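# About Antunes Interior Colour

Antunes is a small company which advises on colours for homes, shops and small offices. We work from two rooms in Skondov, on the first floor over the bakery in Pavau Street. We are four people, and all of us have painted walls for a living before we began to give advice about them.

The company was started by Inês Sequeira. She came to Skondov to work as a decorator and for many years she painted other people's choices. Very often the client was not happy at the end, although the work was well made. The colour had been chosen from a small card under a shop lamp, and at home it looked like another colour. Inês began to bring large painted boards to her clients and to leave them in the house for a week. The clients told their neighbours, and after some time there was more advice than painting.

## What we do

We come to your home or your shop and we look at the light at different hours of the day. We ask how you use the room, what furniture stays and what goes. Then we prepare a proposal for walls, ceiling, floor and woodwork. You receive it on paper, with painted samples, and you can keep the samples.

We do not sell paint. We also do not take money from the makers of paint, so you are free to buy where you like. If you need a painter, we can give you names of people with whom we have worked well.

For larger works we also take more time over the strong colours, and we talk about them first. Many clients are afraid of a dark wall. When they see it together with a pale window and a pink floor, they can decide more calmly if they want to live with it.

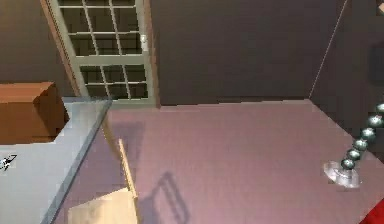
## Our sample library

In our second room we keep more than 1,000 painted boards. Each one is as large as a tea tray and has two coats, with the name of the maker and the number of the colour on the back. Of these, 93 are only whites and off-whites, and clients are usually surprised when we put them side by side on the table.

The library is open to everybody, also to persons who are not our clients. You can borrow up to four boards for one week. We ask for a small deposit, and we give it back when the boards return clean. Please do not lean them on a radiator.

## The Illovau houses

A good part of our work is in Illovau, the old quarter by the river. The houses there have narrow rooms and deep windows, and the plaster is often lime. Not every modern paint is suitable for such walls. We have made colour proposals for 30 of these houses, and for each one we scraped a small place behind a door to see the older layers. We have found much ochre, a green which we still mix today, and in one kitchen a very bright blue under seven other colours.

Owners in Illovau who wish to see our notes about their street can ask us for a copy.

## Prices and first visit

The first visit takes around two hours and has a fixed price, which you can ask by telephone. If you order a full proposal afterwards, we take this price off the invoice. For schools and nurseries the first visit is free of charge.

In February we are closed for two weeks. This is when we repaint the boards that have become dirty or scratched. On other weeks you find us from Monday to Friday, in the morning without appointment and in the afternoon with appointment.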